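**Ticket 739 - right arm lets go early on plate racking**
Team: Harow student robotics, Prendergast lab
Status: open
Software: Flimomel build 4

Started Monday. Left arm picks fine, right arm takes the plate, then its gripper opens before the edge is in a slot. Not every run. Log says "release ok" each time, so no help there.

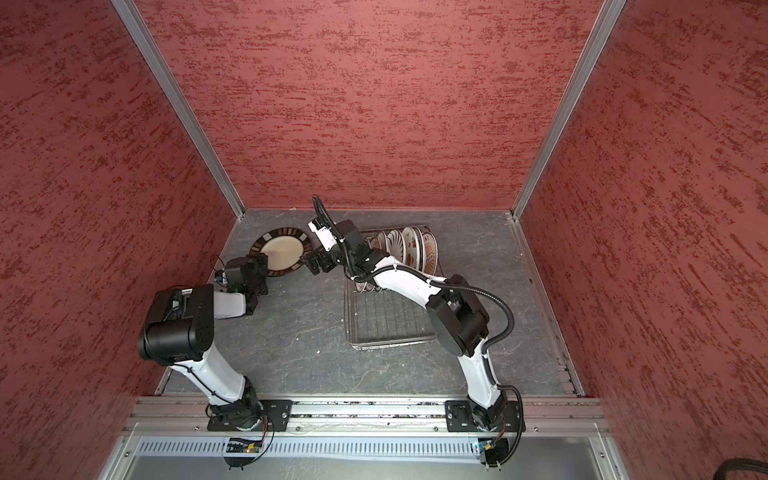 Handover timing is what I'd look at first. Left and right run off separate clocks in Flimomel and the Nundeo board only syncs them at start. With a plate upright between the two grippers like that, any drift and one side is pulling while the other thinks its done. Set sync to every cycle. Fewer drops, still some.

Tried so far:

- reseated right gripper connector, no change
- close force up to 2950 in the config, no change, put it back
- swapped left/right release scripts. Fault stayed on the right
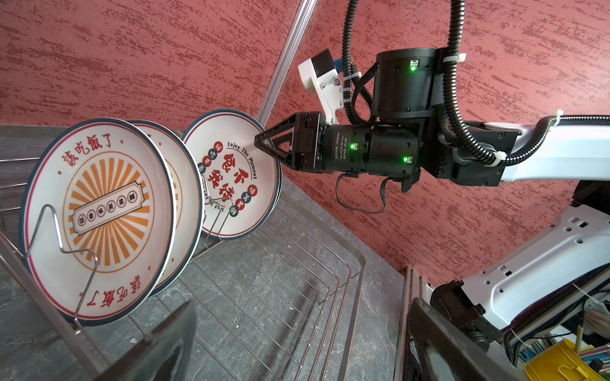
*Last edited: Monday, 4:40 pm*

Went through the release script line by line. Release fires on height only, doesnt check the slot at all. Patterned plates with writing right out to the rim might be throwing the edge finder too, need to test plain vs printed seperately. Whoever has the bench next pls don't touch the wrist camera offsets, just redid them.

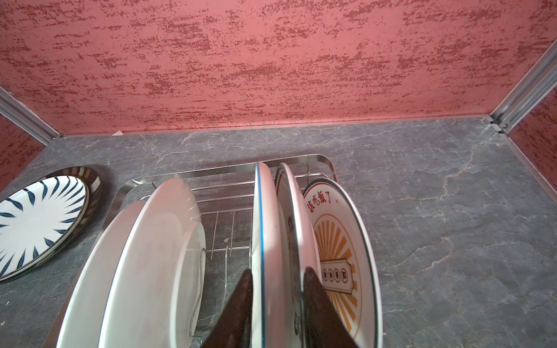 **Do we have to recalibrate both arms after changing the sync setting?**
Only the right one. Left keeps its saved values, just restart Flimomel.

Next: add slot check before release, rerun the set, post logs in this ticket. Leaving it open till then.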